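COMMUNIQUÉ DE PRESSE – mars

Grillis ouvre à Cutcombe un atelier consacré au pliage et à l'entretien du linge

C'est avec un vrai plaisir, et un peu d'émotion aussi, que l'association Grillis annonce l'ouverture de son atelier du linge à Cutcombe, dans l'ancienne mercerie de la rue Eynon. Les habitués du quartier connaissent bien la façade et ses deux vitrines, restées longtemps sans lumière. Elles en retrouvent enfin, et l'on pourra désormais y pousser la porte dès 14 heures pour apprendre, ou réapprendre, à plier un tee-shirt, à dompter un drap et à ranger une armoire sans y passer la soirée.

Le projet est né d'une question toute simple, posée l'an dernier aux adhérents : quelle tâche de la maison remettez-vous toujours au lendemain ? Nous avons reçu 3 419 réponses, et près de 50 % d'entre elles citaient le linge propre qui attend, en tas, sur une chaise ou au pied du lit. Il nous a semblé qu'il y avait là matière à se retrouver, à échanger des tours de main et à passer un bon moment autour d'une table.

« Ma grand-mère pliait tout en trois gestes, en parlant d'autre chose, et je n'ai jamais réussi à lui faire ralentir le mouvement pour le comprendre », raconte Halina Szewczyk, fondatrice de Grillis. « J'ai donc passé des mois à le décomposer. On commence toujours par étaler le vêtement bien à plat, les manches dégagées, et on lisse du centre vers les bords. Le reste vient presque tout seul, je vous le promets ! »
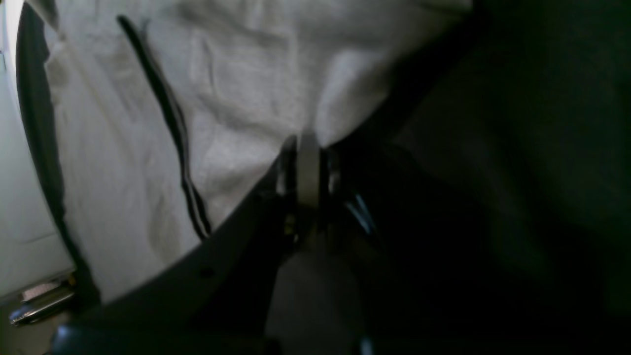
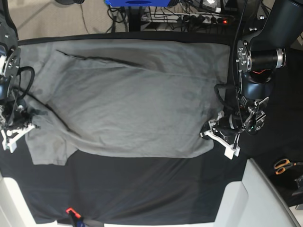

Du tissu blanc froissé, puis un tee-shirt gris étalé sur un plan de travail noir.

Les séances durent deux heures et se déroulent en petits groupes, pour que chacun ait la place d'étendre les bras – et le drap qui va avec. La première heure est réservée aux hauts et aux tee-shirts, avec le pliage en rectangle, celui qui permet de ranger les piles debout dans un tiroir. La seconde porte sur les grandes pièces : draps, nappes, housses de couette, et bien sûr le redoutable drap-housse, auquel Fuseini Sowah, responsable de l'atelier, consacre volontiers une bonne demi-heure.

« Les gens arrivent en s'excusant de ne pas savoir faire, et cela me touche beaucoup », confie-t-il. « Je leur dis de venir avec leur linge de tous les jours, celui qui est fatigué, celui qui gondole un peu. C'est avec celui-là qu'on apprend. »

Les participants sont invités à apporter deux ou trois pièces propres et sèches. L'inscription se fait sur place ou auprès de Flultport, partenaire du projet, qui met également à disposition des corbeilles et des planches de pliage. Le premier cours est offert, et les enfants sont les bienvenus dès lors qu'un adulte les accompagne.

Contact presse : Halina Szewczyk, association Grillis, rue Eynon, Cutcombe.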